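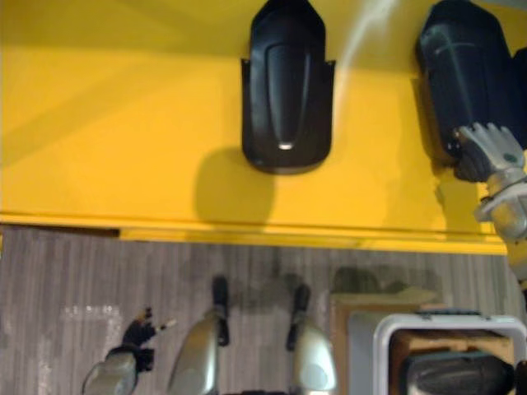 Slide 1: black on yellow

Evening, everyone. I'm Trefor Skyrme, I run the sign workshop in Grostow, and I've got 32 minutes to talk about colour on village signs (I'll try to leave a few for questions!).

Start with Faldale. Ask who's driven through it. Most people have, and most of them missed the turning to the hall, me included – twice. The old sign was dark green on brown, very tasteful, and after 4 in the afternoon in winter you might as well have hung up a blanket.

So we painted test boards. Black letters on yellow, white on blue, cream on green, and a red one my daughter chose. We stood them on the verge in June and asked people to shout when they could read the word.

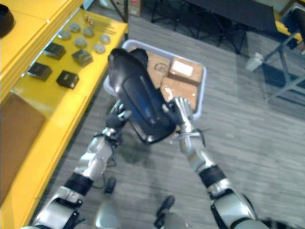

Black on yellow got shouts at 90 paces, well before the others. The red one did badly and I've been told not to mention it at home.

Pause here, pass round the paint cards.

Then lettering. Trumness wanted all capitals, and I talked them out of it. Small letters give a word a shape, and you spot the shape first. Leave more space round the edge than feels right, too.

Costs: the Trumness job came to £700 with the posts. Mention that paint was the cheap bit.

Questions next, then tea.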